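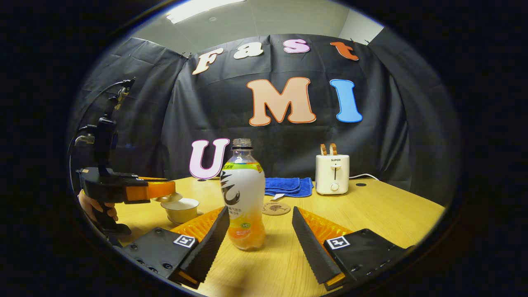 전시 테이블에 검은 천을 치면 물건이 좋아 보인다는 말을 저는 십 년 가까이 들었습니다. 업체 제안서에도 있고 강의 자료에도 있는데, 누가 어떻게 확인했는지 적힌 것은 본 적이 없습니다. 밝은색 나무 상판에 음료 한 병을 세우고 뒤에 검은 천을 두면 투명한 병에 든 연한 주황색 액체가 눈에 들어오기는 합니다. 여기까지는 인정하겠습니다. 그런데 라벨을 보세요. 흰 바탕에 검은 붓자국이 소용돌이치고, 새인지 파도인지 모를 그 무늬가 병 한가운데를 차지합니다. 눈을 끄는 것이 뒤의 천인지 라벨의 흰 바탕인지 여러분은 구별하실 수 있습니까? 저는 못 합니다. 그래서 오늘 이야기는 여기서 시작합니다.

(화면 그대로 두고 10초쯤 기다릴 것. 답하는 사람이 있으면 받아 준다. 없으면 그냥 넘어간다.)

1. 시작

제목은 "테이블 위에 무엇을 둘 것인가"입니다. 주최 쪽에서 "성공하는 테이블 연출"로 바꾸자고 했는데 거절했습니다. 성공한다고 장담할 근거가 제게 없습니다.

주어진 시간은 25분. 질문은 중간에 하셔도 됩니다.

제 배경은 짧게. 작은 행사와 시연회의 테이블을 차리는 일을 합니다. 천 다리고, 글자 오리고, 소품 나르는 일입니다. 디자인 이론을 말할 자격은 없고, 차렸다가 망한 경험은 꽤 있습니다.

(이력 슬라이드는 빼기로 했음. 혹시 남아 있으면 그냥 넘길 것.)

2. 배경 천

흔히 듣는 주장: 검은 배경은 고급스럽다. 검은 배경은 집중을 돕는다. 검은 배경은 어디에나 어울린다.

첫 번째는 취향 문제라 놔두겠습니다. 두 번째는 조건이 붙습니다. 검은 손잡이가 달린 냄비를 올려 보세요. 손잡이가 사라집니다. 세 번째는 틀렸다고 봅니다. 짙은 남색 상자를 진열했다가 관람객이 상자 모서리를 못 보고 팔로 친 적이 있습니다.

구김 이야기. 대여 업체 설명서에는 대개 "구김이 거의 보이지 않는 원단"이라고 쓰여 있습니다. 저는 이 문장을 믿지 않습니다. 접어서 상자에 넣어 온 천은 접힌 선이 보입니다. 사진으로 찍으면 더 보입니다. Sultis에서 빌린 천은 설명서에 다림질이 필요 없다고 되어 있었는데 결국 복도에서 한 시간 다렸습니다. 업체에 전화했더니 걸어 두면 하루 만에 펴진다고 하더군요. 행사는 다음 날 아침 아홉 시였습니다.

얼룩도 마찬가지. 검은색은 때가 안 탄다고들 하는데, 먼지와 분필 가루와 손자국에는 검은색이 제일 약합니다. 돌돌이 테이프를 꼭 챙기세요. 두 개 챙기세요.

천을 고정하는 방식은 집게를 권합니다. 핀은 구멍이 남고, 양면테이프는 오후가 되면 떨어집니다. 집게가 보이는 게 싫다는 분들이 계신데, 관람객이 집게 때문에 돌아섰다는 얘기는 아직 못 들었습니다.

(여기서 웃으면 잠깐 쉬고, 안 웃으면 바로 다음.)

3. 숫자를 꺼내는 사람들

Prositz에서 열린 강연에서 이런 말이 나왔습니다. 배경에 글자를 붙이면 관람객이 더 오래 머문다. 근거는 관람객 1,000명 설문이라고 했습니다. 나중에 자료를 받아 보니 끝까지 답한 사람은 882명이었고, 질문은 "글자가 기억에 남습니까?" 하나였습니다.

머문 시간은 아무도 재지 않았습니다. 기억에 남느냐고 물으면 사람들은 예의상 그렇다고 합니다. 저라도 그럴 겁니다.

설문이 쓸모없다는 말까지는 하지 않겠습니다. 다만 글자를 붙이느냐 마느냐로 예산을 정할 때 이 자료를 들고 오지는 말아 주세요. Li 쪽 담당자에게도 같은 말을 했고, 그 뒤로 답장이 좀 늦어졌습니다.

비교한 자료가 있느냐고 물으실 수 있습니다. 같은 물건, 같은 자리, 글자만 있고 없고. 저는 못 찾았습니다. 갖고 계신 분은 끝나고 보여 주세요. 정말 보고 싶습니다.

4. 글자

그래도 글자는 붙이게 됩니다. 붙이라는 사람이 돈을 내니까요. 그러면 덜 후회하는 쪽으로 붙여 봅시다. 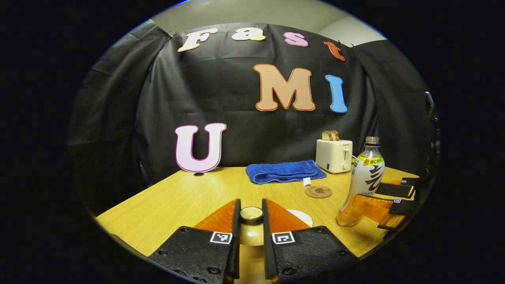
어두운 천에는 파스텔색이 무난합니다. 분홍, 하늘색, 살구색 같은 것들. 흰 테두리를 얇게 남기고 오리면 글자가 천에서 떨어져 보입니다. 가위질이 조금 비뚤어져도 테두리가 덮어 줍니다. 제가 이 분야에서 근거 없이도 믿는 몇 안 되는 요령입니다.

색을 글자마다 다르게 하는 데에는 의견이 갈립니다. Azra Ristić는 여러 색을 쓰면 아이 방처럼 보인다고 하고, 저는 한 색으로 통일하면 관공서처럼 보인다고 합니다. 둘 다 증명할 수 없습니다. 우리는 이 문제로 점심을 두 번 먹었습니다.

글자 크기. 크게 하세요. 여기에 대해서는 의심이 없습니다. 작게 만들었다가 다시 오린 적은 있어도 크게 만들었다가 줄인 적은 없습니다.

배치. 대문자와 소문자를 섞어 써도 읽힙니다. 줄을 나누면 아랫줄이 테이블 위 물건과 겹치기 쉬우니, 물건을 먼저 놓고 글자 위치를 정하세요. 순서를 거꾸로 하는 분이 정말 많습니다. 글자를 다 붙인 다음 주전자를 놓고, 주전자가 글자를 가리니까 주전자를 치웁니다. 주전자를 보여 주려고 연 행사인데 말이죠.

(주전자 얘기는 길어지지 않게. 지난번에 여기서 4분 썼음.)

5. 소품: 토스터와 수건

부엌 분위기를 내고 싶다고 하면 열에 아홉은 토스터가 나옵니다. 흰색이고, 모서리가 둥글고, 작은 것. 저도 하나 들고 다닙니다.

묻고 싶은 건 이겁니다. 토스터를 놓으면 부엌이 됩니까? 빵도 접시도 칼도 없이 토스터만 있으면 전자제품 판매대에 가깝습니다. 빵을 놓으면 부스러기가 생기고, 부스러기가 생기면 누군가 닦아야 하고, 닦을 사람은 대개 저입니다.

전선 문제도 있습니다. 콘센트에 꽂지 않을 거면 전선을 어디로 보낼지 미리 정하세요. 천 뒤로 넘기면 천이 뜹니다. 상판에 구멍이 있으면 그쪽으로 내릴 수 있는데, 플러그가 들어가는지는 가서 확인해야 합니다. 도면에는 항상 들어간다고 되어 있습니다.

수건. 파란 수건 하나를 접어 두면 생활감이 난다고 합니다. 생활감이라는 단어를 들으면 저는 일단 경계합니다. 그래도 색 면에서는 쓸모가 있습니다. 나무 상판은 노란 기가 돌아서 진한 파랑이 또렷이 구별됩니다. 두툼한 테리 천은 한쪽이 금방 처집니다. 반듯하게 유지하려면 한 시간마다 다시 접어야 하는데, 그럴 인력이 있는 행사를 저는 못 해 봤습니다. 처진 채로 두세요. 생활감이라고 부르면 됩니다.

이름표. 작은 흰 종이를 접어 세우는 방식은 값이 싸고, 바람에 날아갑니다. 문 쪽 테이블에는 쓰지 마세요. 두꺼운 종이로 바꾸면 된다는 조언을 듣고 바꿔 봤는데, 두꺼운 종이도 날아갔습니다. 조금 더 멀리 갔습니다.

음료. 병은 라벨 앞면을 관람객 쪽으로 돌려 놓습니다. 당연한 말 같지만 사람들이 만지고 나면 반드시 돌아가 있습니다. 라벨 위쪽에 초록, 노랑, 주황 띠가 들어간 병이라면 배경 글자 색과 같이 놓고 한번 보세요. 색이 이미 많은데 글자까지 여러 색이면 저는 병 쪽을 남기고 글자를 한 색으로 줄입니다. Azra가 들으면 좋아할 대목이니 녹음은 안 하셨으면 합니다.

6. 테이블 폭

제가 쓰는 상판은 폭 145센티미터입니다. 전시 업체 견적서에는 흔히 더 긴 것이 기본으로 들어가 있습니다. 넓으면 여유 있어 보인다고 설명합니다.

넓으면 물건을 더 올리게 됩니다. Arklow 시연회 때 긴 테이블을 받았는데, 첫날 저녁에는 보기 좋았고 월요일 아침에 가 보니 누가 명함 통과 사탕 그릇과 다른 회사 안내문을 올려 두었습니다. 치워도 점심 지나면 또 있습니다. 짧은 테이블로 바꾼 뒤에는 그런 일이 줄었습니다.

한 번 겪은 일이니 법칙처럼 받아 적지는 마세요. 관람객 층도 달랐고 사탕 주인이 그냥 휴가를 갔을 수도 있습니다.

7. 확인하는 법

돈 안 드는 방법 하나만 권하겠습니다. 오전에는 차린 대로 두고, 오후에는 하나만 바꾸세요. 천이든 글자든 토스터든 하나만. 그리고 사람들이 어디에 손을 뻗는지 보세요. 물어보지 말고 보세요.

오전과 오후는 손님이 다르지 않느냐는 질문이 나올 겁니다. 맞습니다. 다음 날 순서를 바꿔서 한 번 더 하면 조금 낫습니다. 이틀짜리 관찰로 큰소리칠 수는 없고, 그래도 "원래 다들 이렇게 해요"보다는 쓸 만합니다.

제가 이렇게 해서 얻은 결과를 말씀드리면, 수건은 있으나 없으나 차이를 못 느꼈습니다. 토스터에는 손이 많이 갔습니다. 레버를 눌러 보고 싶어 합니다. 정작 시연 제품보다 토스터를 더 만진 날도 있었고, 의뢰인에게는 그날 분위기가 좋았다고만 보고했습니다.

(질문 받기. 천 빌리는 곳을 물으면 업체 이름은 끝나고 따로 말할 것. 검은 천을 아예 쓰지 말라는 뜻이냐고 물으면: 저도 씁니다. 다려서 씁니다.)

(마이크 반납, 어댑터 챙기기.)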